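Progress report: cataloging and digitization of the Grungate band music library

Reporting period ending 24/10/2012
Prepared for the Manalastas Fund

1. Status

Work on the parts library of the former Grungate Town Band continued through the period. The first 80 sets of marches have been sorted, collated and entered in the catalog. Scanning has started on the sets that are complete enough to perform. The waltzes, overtures and hymn settings have not been opened and stay in their original boxes.

2. Cataloging

Each set is entered under composer, title, publisher and plate number, with a list of the parts present. Where the printed title on the cornet part differs from the title on the conductor's score, both are entered and the cornet title is used for filing. Manuscript parts are entered separately even when they belong to a printed set.

Solo cornet and first baritone parts are the most often missing. E-flat alto parts survive in good number, many of them duplicates. Penciled cuts and repeats have been left in place and are noted in the remarks field – they are the only evidence of how the band played these pieces on parade.

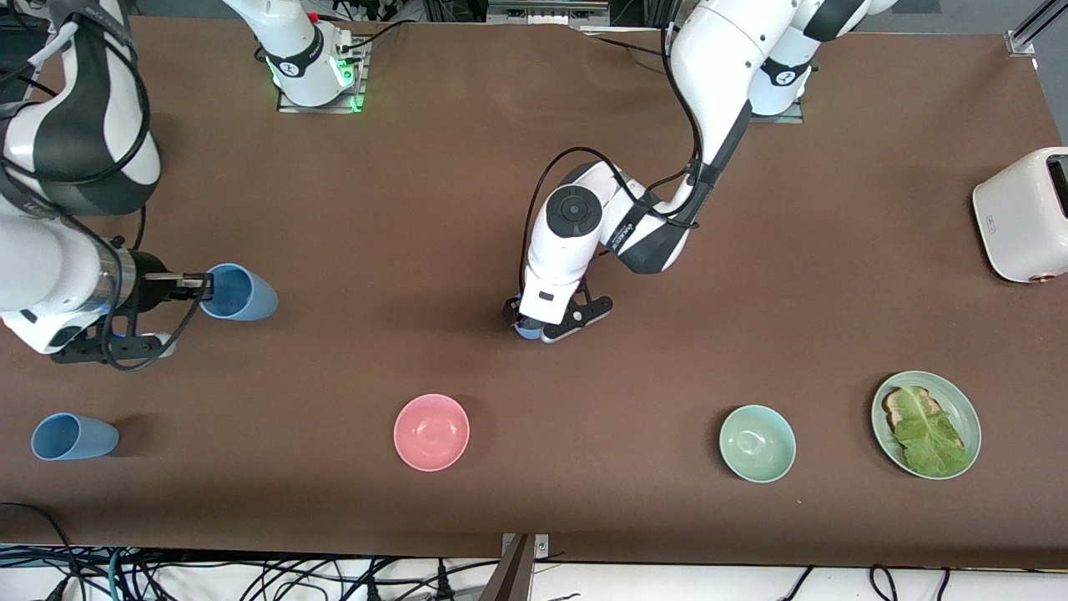
Light blue cup and robot arm over a brown tablecloth.

The catalog was built in the Datex program supplied under the grant. The import of the old card index failed twice on the accented characters in publishers' names. The cards have now been keyed by hand.

3. Scanning

Parts are scanned flat at full size, in color, one file per page. March-size cards are scanned with the backing visible, so that glued repairs can be checked later against the paper. A second pass is made where the ink has faded on the lower staves. Files are named by catalog number and part, and the copy drive is kept in a separate building.

5 sets could not be scanned. The tape on the euphonium and bass parts has gone hard and lifts the print when the folders are opened. These have been set aside for a paper conservator, and a quote has been requested.

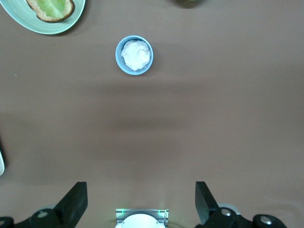 Page last changed: February, after correction of section 4

4. Performance editions

Skemovura Editions has agreed to engrave two marches from the library as a trial. The first is in proof. The trio had no surviving second cornet part and this has been rebuilt from the conductor's score, with the added notes printed small. The second march waits on a decision about the key of the piccolo part, which is printed in D-flat.

5. Budget

Spending on staff hours is in line with the plan. Archive folders cost more than allowed for, as the march cards need a smaller size that is sold only by the case. The difference was met from the travel line. 20 percent of the grant is unspent and is held for conservation and the final proofs.

6. Next period

Finish scanning the complete march sets. Open the overtures and report on their condition. Return proofs of the first march to Skemovura. Request approval from the Fund for the conservation quote once it is received.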